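Household Machines: What to Hand Over and What to Keep

The Mostomeo Home Advice Service is often asked whether a machine can take over the daily chores. For most kitchens and workshops, the answer remains: in part. Floor cleaning may be left to a machine once cords and small rugs are lifted. Folding, sorting and wiping still call for a person.

Picking up a single, firm object with flat sides is well within reach of a two-fingered gripper. Soft, wet or tangled items are harder, and households should plan accordingly. Store small goods in square, rigid containers, and leave a finger's width between them on the shelf.

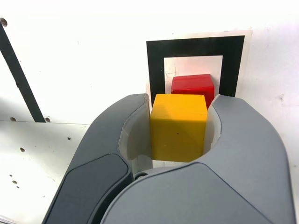 Gunnlaugsson wrote to the Service that firm objects were never the difficulty in a home workshop, and that a machine which cannot pick one washer out of a full drawer saves no time at the bench. The Service agrees as regards loose hardware, which should be sorted by hand.

Before any purchase, ask the seller for a trial of 10 pickups using your own items. If more than 2 are dropped, wait for a later model. Keep glassware and knives out of the trial.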